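Friday, November - bench notes

Finally got the Grirkimness garage kit out of its bag (33 parts, and I only swore at two of them!). The resin is from Lazarević and it's lovely stuff, hardly any bubbles, but the pegs on the left sleeve are a hair too fat. Sanded them down until she clicked together.
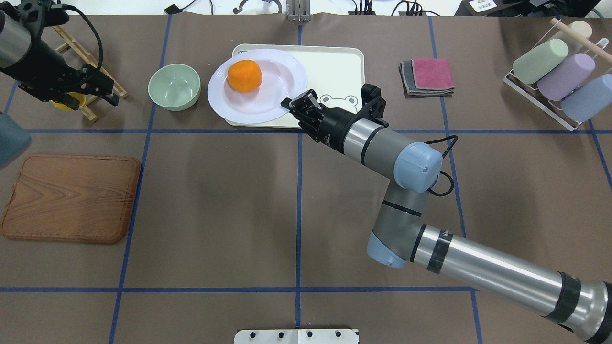

Photo: Tianyou Dai

Primed the hair and skirt with Volis gray. The face gets white, two thin coats, and I'm leaving it alone till Monday - last time I rushed the eyes and had to strip the whole head.

Still need to mix the cape red. Millon 941 looks too pink next to the box art, so maybe a drop of brown in it? Tianyou, if you've got my small clamps, I want them back.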